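Search tickets and articles
Enter keyword, ticket no. or product
Go

Paper bags slumping / mouth closing at pack bench
Product: Komley flat-fold paper bag, 500 per carton
Site: Xolalpa
Opened by: Aitana Vidal, May, 9:40 am
Status: Closed, stock moved

Reported problem
Bags taken from the latest carton do not hold their shape when opened. The side folds pull back in and the mouth closes before the first item is in. Bags from the previous carton stood up without help. Same bag size, same bench, same packing list.

Checks

1. Carton label against order. Match. No change of part code.

2. Opened 12 bags from the top of the carton. Most slumped within a minute. Paper felt limp compared with a bag from the old carton. Glue seams intact on all of them, bottoms square once pressed out.

3. Opened 6 bags from the bottom layer of the same carton. Slightly better, still soft at the mouth.

4. Storage. Carton had been on the floor under the sink shelf since delivery, lid unfolded. The old carton was kept on the Stallo rack by the door, closed. Suspect the paper has picked up moisture. No humidity reading available for either spot.

5. Surface. Asked whether the bench top was letting the bags slide. Repeated the opening test on a rubber mat. No difference. Surface ruled out.

Reply from Allero supply desk, 11:15 am
Please confirm whether the paper is torn or only creased. Torn stock is handled as a return. Creased stock is not.

Reply from A. Vidal, 11:50 am
Creased. No tears found in the bags tested. 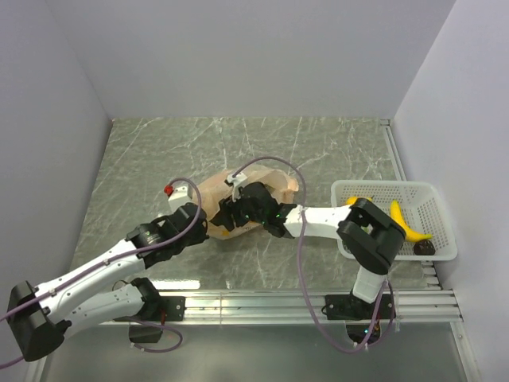
Paper bag on the pack bench, gray marble-pattern top.

Action taken
Carton closed and moved to the rack at 12:30 pm. A sample of 2 bags from the middle layer was opened the next morning. Both stood open long enough to fill, though one mouth had to be folded down into a cuff first. Remaining bags to be used with the cuff until the carton is finished. Next carton goes straight to the rack.

Still open: whether the sink shelf can be used for anything paper. Labels are also kept there.

Last edited by Aitana Vidal, May, 4:05 pm

Contact support | © Allero | Back to top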